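Packing leftovers, and other things Noura Nassar won't throw out yet

Ran into Noura on the stairs in Pendale, her arms full of flattened cardboard, and she said come up, the kettle's on, don't look at the table. So the interview started on the stairs and most of my first page of notes is illegible.

She has lived in the flat nine years. Shares it with Ylva Sæther, who was out at work. Between them they get a lot of parcels. Noura sews a bit, Ylva orders for her mother in Garnudbridge because the shops there are shutting one by one. And everything gets opened in the same place, a round table by the window.

"It's the only surface in the flat that's nice," Noura says. "So of course that's the one we wreck."

I asked what wrecking looks like. She laughed. Crumpled paper mostly. Plastic lids and tubs. Cartons that get opened and then live on their side for two days with the flaps out. "You take out the thing you wanted and then you walk off with it. The rest just sits. I do it, Ylva does it, my sister came for a weekend and she was doing it by the first evening."

The rule now is that nobody leaves a carton past supper. When did that start? March, she thinks. A small fight, over a receipt that went out with the packing paper. They went through the bins downstairs, in the rain, and found it stuck to somebody's tea bags. Ylva didn't speak much that evening.

"After that I said ok, we sort it sitting down. Both of us. Paper here, plastic there, anything with print on it gets read before it goes."

Does everything get read? "The small print, no. I'm not a saint. But I look for a date or a number. Those little slips are the worst, they slide under a flap and you fold the box up and that's it, gone."

Tea arrived. Very strong. She cleared a corner with her elbow, which I gather is not part of the system.

We talked about the table for a while. Bought second hand from a man called Engebretsen, first name never given, who had it in a garage under a tarp. Dark grey top, white veins through it. He wanted more than she had. She went home, came back with Châu Thái from the floor below and Châu's van, and he took what she offered. "I think he wanted his garage back more then the money." Getting it up the stairs took four people and a broken light fitting, still not fixed, I saw it on the way in.

Does she worry about scratches? Not scratches. Tape. "Box cutters, no, never on there, I do that on the floor. But tape glue on a dark top, you see every bit of it when the sun comes round." She uses warm water and dish soap, then a dry cloth. Oil if it's stubborn, the cooking kind. Châu told her vinegar and she won't have it near the thing.

Soft packages are her weakness. Anything that comes in a plastic wrapper with the air squeezed around it. She leaves those sealed until she needs them, stands them on the table and leans other things against them. "They're good bookends. Ylva says they're not bookends, they're shopping."

And the boxes? She keeps some. The white ones with plain insides she opens out flat and cuts up for patterns, collars and pocket shapes mostly. Mỹ Lục, who runs the sewing evening at the hall, taught her that. Printed side down, pencil on the plain side. "Cereal box is too floppy. Shipping box is too thick, you can't cut a curve. The ones in between are perfect and they come free with stuff you were buying anyway."

Clear tubs she keeps as well, for pins and buttons, though she admits there's a limit and she's past it. Two shelves of them in the hall cupboard. Nearly all empty. I asked to see and she said no.

What would she tell someone just moved into a place this small? Long pause. Somebody's radio going downstairs.

"Get one bag for paper and hang it where you open things. Not in the kitchen. If it's in the kitchen you won't walk." Then: "And flatten as you go. I say that. I don't do it." She pointed with her cup at the cardboard she'd carried up, which was meant to be going down. She had got to the bottom, found the bin full, and come back with all of it.

Ylva rang at that point, something about bread. Noura said yes, yes, it's all tidy, and looked at me. I had to go for the bus anyway. She gave me a tub for my buttons. I don't have any buttons but I took it, and she was already pulling the next flap open when I got my shoes on.
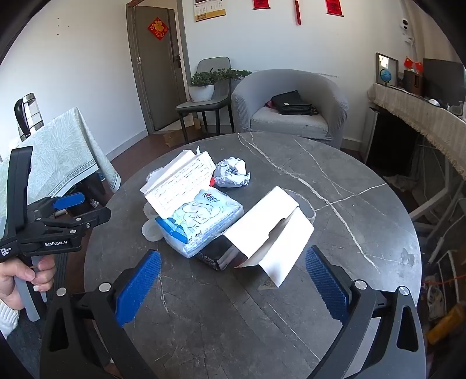
The bus was late so I wrote most of this up at the stop. Noura has read it and wants it added that the light fitting is Châu's fault.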